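Equipment Review: Ino Teleoperation Glove Set
Reviewed by Philomena Fitzgerald, Falmont Training Laboratory
2021-01-11

The Ino set, supplied by Najjar, allows an operator to guide a five-digit robot hand by remote control and to record each motion as a demonstration. The laboratory purchased one set at a cost of $2,209 and evaluated it over 60 sessions, using a children's activity board as the principal task.

Setup was completed by Hưng Phí without assistance from the supplier. The operator's glove fits a medium or large hand well. Staff with smaller hands reported slack at the fingertips, and their recordings required more correction.

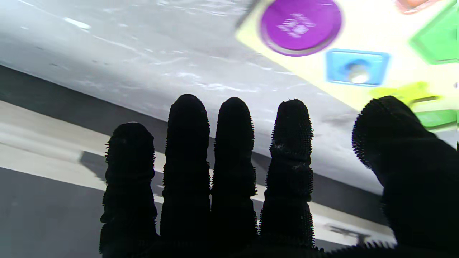 The hand at the activity board, seen from the wrist camera. The thumb is near the yellow star.

Control of the four fingers was consistent throughout the evaluation. The thumb was less satisfactory. It tended to trail the operator on inward movements, and short pieces were harder to grasp than tall ones. Recalibration corrected the fault for a time but had to be repeated in most sessions.

The textile cover on the robot hand gave adequate grip. It also collects lint, and the manual offers no guidance on cleaning.

The recording software stores up to 500 demonstrations before an export is required. Labels cannot be edited after saving, a serious limitation for shared use.

The set is recommended for supervised laboratory work. A second unit has been requested for the Wusbridge site, with delivery expected in February.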